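The Pleasure of a Box of Shapes

There is a drawer in my mother's sideboard that nobody under the age of 11 has ever managed to walk past. It holds string, candle ends, a tape measure from a shop that closed years ago, and a bag of coloured blocks that my brother and I played with until the corners went soft. I was thinking of that drawer all the way to Pitley, where I had arranged to spend a morning with Myung-ja Yoo, who has been collecting shape blocks for longer than she will admit to and who puts the kettle on before you have got your coat off.

Her collection runs to up to 2,000 pieces, and she keeps it in a back bedroom, in shallow trays that used to hold cutlery. Some are beech, some are lime, a few are that hard, shiny plastic that makes such a lovely clack when two of them meet. She has cubes with the paint sucked off (she says this quite fondly) and a whole tray of arches that came from a church playgroup in exchange for a fruit cake.

"People think it's the colours," she told me, pouring. "Well, it is the colours, to start with. A child will go for the red. But after that it's the edges. Give them a star and watch what their thumb does."

I tried it myself with one of hers, and my thumb went straight into the dip between two points and stayed there for most of the conversation.

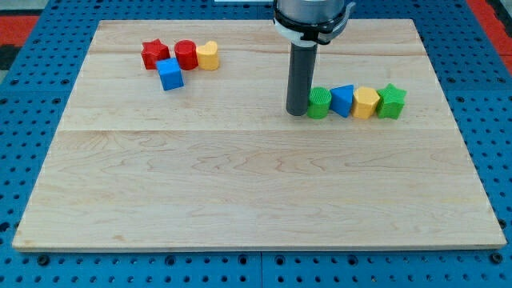 A plain wooden board suits them best, she thinks, and I have come round to her way of seeing it. On a patterned rug the shapes get lost, and on a glass table they skid about and set your teeth on edge. On pale wood a yellow heart or a blue cube simply sits there looking pleased with itself, and you find you want to move it a little to the left, and then put something beside it. Before long you have a row. Everyone makes a row, Myung-ja says, grown men included. Her son-in-law, who came up to fix a radiator, was still on the carpet 40 minutes later sorting hexagons.

We talked for a while about the old makers. She is loyal to Tekin, whose sets came in a flat tin with a lid that pinched your fingers, and rather sniffy about Nusgate, whose greens she says were never the same green twice. I rather like that in a set, I must say! A cylinder and a star in two slightly different greens seem to me like cousins at a wedding. She gave me a look and cut me another slice of cake.

Cleaning is simple enough. Warm water on a cloth, wrung out hard, then a dry towel and an afternoon on the windowsill, turning them once. Never the sink, not for wooden ones. She rubs a drop of oil into anything unpainted each May, with the radio on and the window open.

Before I left she let me choose 4 from the tray of spares, and I took far too long about it, and she wrapped them in a paper napkin. They are on my desk now, next to the telephone, in a row.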